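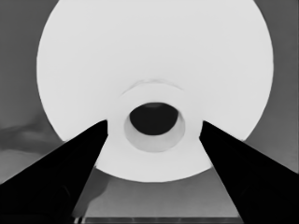
TRUNDBY TOWN ACADEMY CONFIRMS UNDER-18 INTAKE AND REVISED SCHOLARSHIP PROGRAM

Trundby Town Academy has confirmed the signing of nine players on two-year scholarship terms. The new scholars will join the under-18 squad when preseason training opens, and all nine are eligible for the regional youth league from the first round of matches.

Selection followed a trial program held at the Zomirley training ground. The academy received 394 applications from players in the eligible age group. After a review of match footage and coach references, 59 players were invited to attend in person. Each played in at least two small-sided games and one full-length match, with positions rotated between sessions.

The intake consists of one goalkeeper, three defenders, three midfielders and two forwards. Five of the nine were already registered with the academy at under-16 level. The remaining four join from local clubs, and transfer of their registrations has been completed. Player names will be released once parental consent forms have been returned for all scholars.

"We had gaps at left back and in central midfield, and those were the priorities," said Zixuan Tian, head of academy recruitment. "The two left-sided defenders are different types. One is comfortable stepping into midfield, the other is quicker over distance and will defend the back post. We expect both to play regularly."

The scholarship program has also been revised. Scholars will train four days a week, with Thursday reserved for classroom study at Irard College. Strength and conditioning work moves from evenings to mornings. Individual sessions are limited to 40 minutes and will be scheduled before the main team session.

Match minutes will be recorded for every scholar across league, cup and friendly fixtures. A player who falls below the minimum set by the coaching staff in any block of six matches will be made available for a short-term loan to a partner club. Loans will be agreed with the player and family in advance, and the player will continue to attend college as normal.

Hanyu Zheng, under-18 head coach, said the change to the weekly schedule was made after a review in April. "Players were arriving at evening gym sessions after a full day and the quality dropped," said Zheng. "With the morning slot we get better work from them and they are home earlier. The physical test results at midseason will show us how much difference it makes - we will adjust if we need to."

The academy's kit and travel costs for the under-18 squad will again be met by Vasylenko, which has extended its agreement with the club by two seasons. The company's name will remain on the front of the home and away shirts. The third shirt will carry no sponsor.

Home fixtures will be played on the main field at Zomirley with a morning kickoff. Admission is free. The fixture list will be published on the club website when the league has confirmed it.

Media requests for interviews with academy staff should be sent to the Trundby Town press office. Interviews with scholars are not available during the preseason period.

ENDS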